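Re: [plerovo-users] How many demonstrations before the first training?
From: Wendelin Mösli
To: plerovo-users list

Hello all, and thank you to Turunen for the question, which I quote here so that the newer members can follow.

> We have started to collect in the simulator with the Kinton task set, and
> our policy learns to reach but it does not learn to grasp. It stops above
> the thing and closes on air. We recorded everything from one start layout,
> because we thought it would be easier to learn. Was this wrong? And do you
> keep the demonstrations where the operator makes a mistake?
>
> Turunen

I answer the first part from our own collection, which I also keep on our project page. I copy the page into this message with its two pictures, as not everybody could open it in March. The wrist view comes first. 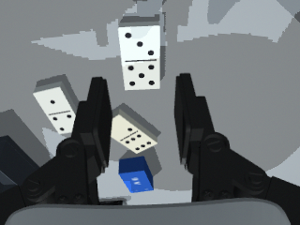
Page last changed: Sunday, by Wendelin Mösli

Our task is called "small things to the container". The operator drives the arm by hand controller and must bring the small things from the table into the black container, one after the other. We record the wrist camera, the room camera, the joint angles and the opening of the gripper. The dominoes are the hardest of all the things we have in the set. They lie flat, and when one is close to another thing, like the cream one beside the blue block, the fingers must come down in a narrow place. An operator who is in a hurry will push both, and then the example teaches pushing.

For this reason we ask the operators to open the fingers wide before they go down, and to turn the wrist while they are still high. It costs a little time in each episode. We had 2 operators at the beginning who turned the wrist very low, each in a different way, and the model learned something in the middle of both which was good for nothing.

About the start layout: yes, I think one layout is the problem. We made the same error. Now the layout is drawn new after every 5 episodes, with a different turn for each thing, and we let some of them fall close together on purpose. 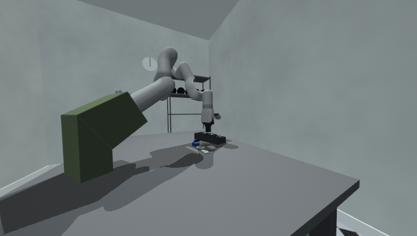 Planen is the tool we use for drawing the layouts, and it has one setting which I want to recommend to Turunen. It is called "spread", and it decides how far from each other the things may be placed. With a large spread the training loss goes down nicely and everybody is happy, but the test is then too easy. We now keep it small, so that the things make one tight group in front of the container, and the operator has to choose which one can be taken first. Please check also your shadows. The arm throws a long one over the table as far as the things, and with the light fixed in one place our first model used it for judging the height. When we moved the light, it closed too early. Now the light moves together with the layout.

For the second part, the mistakes. We keep an episode if the operator misses and then corrects it within 3 tries, because the model should see how one comes back from a bad position. We delete it if something falls from the table. We also delete it if the operator stands still for a long time to think, as the model will learn to stand still too. You can cut the pause out, but the cut must be made in all the streams at the same place, and we have broken more episodes with this than we have saved.

If somebody has a good rule for the closing of the gripper, I would be glad to read it. We record it as a continuous value, and I am not sure any more that it was the right choice for flat things.

With kind regards,
Wendelin Mösli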